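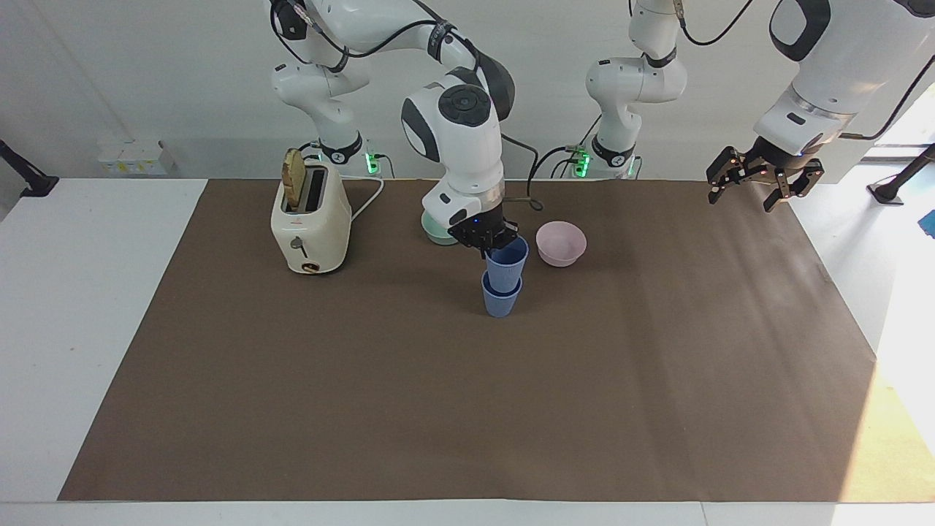

Rory Ogilvie 看完曲线,回我说湿度往下掉跟样板放得多没关系,先去看湿球纱布,要是纱布发硬就别再往下猜了。他还顺手补了一句,说箱子自己显示的那个湿度,他从来只信一半。

好吧,那就从纱布说起。一月这一轮湿热试验用的是 Wanell 那台老箱子,里面挂的是 Balogh 的涂层样板,一共 128 块,计划跑满 666 小时。面板上的数一直很漂亮,设定多少就显示多少,曲线平得像尺子画的。要不是 Iona 非要在中层挂一支独立探头(接 Hellow 记录仪的那支),我大概要到取样那天才会发觉不对劲。两边的数一开始贴得很紧,后来慢慢岔开,到我导数据的时候,独立探头已经比面板低了 9 个百分点。9 个!我盯着屏幕看了好一会儿,还以为自己把两列数据贴反了。

没贴反,我又导了一遍。

先记一下当时的想法,免得以后又绕一圈。我第一反应是样板架挡了风道,下层那几排挂得确实密,风从后面吹过来,到门这一侧已经没什么劲了。第二反应是门封条,这台箱子的门封右下角一直有点翘,我拿纸条夹过,抽的时候手感比别处松。两个都说得通,两个我都折腾了一上午,结果把架子重新错开、把门封擦干净压好之后,差值一点没变。Rory 的话就是这时候来的,早来半天我能省多少力气啊。

拆纱布的过程:停加湿,等箱内降下来再开门,把水槽抽出来,纱布从湿球上褪下来。褪的时候就知道有问题了,正常的纱布是软塌塌的,这一条上半截是脆的,捏着沙沙响,颜色发黄,贴着传感器那一面结了一层白霜一样的东西。水只能爬到一半,上半截基本是干的。湿球没有被充分润湿,蒸发带走的热少,温度就偏高,干湿球温差变小,控制器一算,觉得湿度已经够了,于是少加湿。面板当然好看,它自己把自己骗过去了。

这个道理我本来就懂,给新来的同事也讲过(讲得还挺得意的),轮到自己照样没往那边想。问题在于曲线太平了,平到让人觉得控制部分肯定没毛病。以后看到特别平的曲线,我得多看一眼探头。

接着就是那层白的东西从哪来。加湿水走的是去离子柱,柱子后面有个电导率表,表上读数正常。我拿手持的那支去测,接了一杯出水,读数明显高出一截。再测水槽里的,更高。也就是说柱子早就不行了,在线那只表也在说瞎话。把在线表的电极拧下来,上面糊了一层滑溜溜的膜,拿软布蘸酒精擦掉,冲干净装回去,两支表就对上了。所以是两个毛病叠在一起:柱子失效,表又没报出来。Iona Ogilvie 的原话是“一个瞎子领着另一个瞎子”,我觉得写进正式报告不太合适,就写在这儿了。

换柱子又卡了一下。备件柜里那根新柱子的接头是另一种口径的,Berkstead 那边上次发货发错了,当时谁签收的已经查不出来(有可能是我)。打电话过去,对方态度很好,说转接头下午能寄出来。我不想让箱子干等,就先用实验室纯水机的水灌了一桶顶着,桶盖上贴了标签,写明只准加这台箱子用。请大家不要拿那桶水去配试剂,也不要往里面倒剩水,拜托了。

新纱布的处理也记一笔,我们每个人的做法好像都不一样:

- 戴手套拿,别用手直接捏,手上的油会让它吸水变慢。
- 先在纯水里煮一遍,捞出来再漂,浆料要去干净。
- 套上去要贴紧传感器,但不能扎得太死,根部松松绕一圈就行。
- 下端垂进水里,中间别打折。
- 装好以后等它全部湿透再开加湿,急不得。

最后一条是我自己踩的坑。装完太兴奋了,直接开机,头一段数据又是飘的,吓得我以为还有第三个毛病,其实是纱布上端还没润透。等了一阵子再看,面板和 Hellow 的记录终于贴到一起去了,看着真舒服!

下面是比较头疼的部分:这批样板怎么算。试验已经走了一多半,可后面这一段实际湿度偏低,偏低的时间有多长,只能从独立探头的曲线上倒推。我和 Iona 为这事争了半天。她的意见是全部作废重来,样板 Balogh 那边还有备份,早点说清楚,大家都不难看。我的意见是先不拔,把偏差那一段标出来,后面补时间,同时问客户愿不愿意把这一批当参考数据收下。湿热试验里起泡跟湿度的关系没有那么线性,补时间能不能真的补回来,我心里也没底,这一点我在邮件里照实写了,没有往好听里说。

邮件已经发出去。附了两边的曲线、纱布拆下来的样子、手持表和在线表的对比读数,还有一段我自己写的说明,改了好几遍,第一遍写得像检讨书,Rory 让我把所有“非常抱歉”删到只剩一个。

等回信的时候箱子继续跑着,样板没动。中途开门那次我顺便看了几块,边缘有零星的小泡,划线附近没看出什么。只是匆匆扫了一眼,没评级,不算数,评级等出箱以后按老规矩来,换个没参与挂样的人评。开门的时间点已经在 Hellow 里加了备注,做报告时别把那个尖当成故障。还有,样板架重新错开以后位置变了,旧的位置图作废,新图我夹在记录本封底里面,铅笔画的,有点丑,能看懂就行。

跟 Rory 在走廊上又聊了几句换纱布的周期。他以前待的地方是每轮试验开始前必换,不管看着好不好。我们一直是“看情况”,也就是没人看。我提议改成每轮必换,长试验中途再换一次,他说中途换会打断曲线,客户看见那个缺口要问的。我说问就问呗,总比现在这样强。没聊出结果,先按每轮必换执行,中途的事等这批 Balogh 的结论出来再定。

独立探头这件事我是彻底服气了。当初 Iona 要挂,我还嫌线从过线孔里穿进去麻烦,堵头老是漏气。现在另外那台箱子我也打算挂一支,这样 2 台都有独立记录。探头送校的证书在共享盘里,文件名乱七八糟,找不到就来问我。过线孔的堵头要换软一点的,硅胶的那种,现在这个太硬,线一多就塞不严,冷凝水顺着线往外滴,下面的插排我已经挪走了。

没做完的:

- 转接头到了以后装新柱子,装完先放掉头一段水,再接水槽。
- 在线电导率表加进每周的点检表里,用手持那支对一次。
- 门封右下角,问一下 Wanell 有没有现成的备件,没有就先凑合。
- 水槽拆下来刷一遍,底下那层黏的东西别用洗洁精。
- 把旧纱布留着,装进自封袋,写上箱号。我想刮一点白的下来看看是什么成分,大概率是钙,不过既然有仪器闲着,测一下也不费事。

晚上走之前又看了一眼,两条线还贴着。电话调到响铃了,超差报警会打到我这里,要是我没接,麻烦打 Iona 的。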